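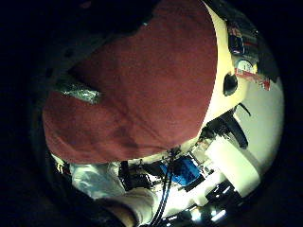
Maroon fabric and a crinkled piece of silver foil at the flower evening in Celov.

13 September 2022
By the Skillus news desk

Artificial Flowers Will Decorate Celov Reading Room Until Spring

The reading room in Celov will have flowers during the whole winter, and they will not need any water. The local club Skillus has started to prepare bouquets of artificial flowers for the window tables, and the first of them was put together at an evening meeting in the club's work room.

The meeting took roughly two hours. The work was done on a table covered with a dark maroon cloth, a color which the club chose after trying a gray one in the spring. On gray the white petals looked tired, the club writes in its newsletter, and on maroon it is much easier to see where a bouquet is still thin.

The bouquet is a mixed one. It has white daisies with yellow centers, red and pink blooms, one yellow flower, some purple and a good amount of green leaves. The club says that the leaves are the most difficult part. If they are all pushed to the bottom, the flowers stand above them like on a plate, so they must be pulled up between the blooms little by little, with the other hand holding the stems together.
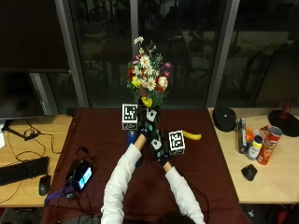

Holding the stems low is also the advice of the shop Skasatine, which sells artificial flowers on Swanson Street and gave the club a discount. When the hand is too high, the heads come close to each other and the bouquet becomes a ball. When it is low, the flowers open to the sides and every one of them has its own place. The shop recommends to turn the bouquet often and look at it from the back too, especially if it will stand in front of a window.

In the reading room this will be the case. The tables there are next to the glass, and visitors coming from the parking lot will see the flowers before they see anything else. Real plants were kept in the same place for two winters, but the heating under the windows dried them out, and the library asked for something which can stay there without care.

The club plans to finish the remaining bouquets in October and to bring them to the library on the same day as the new reading lamps. Smaller flowers will be left for the children's corner, where the shelves are narrow.

People who have artificial flowers at home and do not use them anymore can leave them at the library desk in a closed bag. The flowers should be clean and the stems should be long enough to hold in one hand. Vases are also welcome, but only heavy ones, as the window tables are often moved.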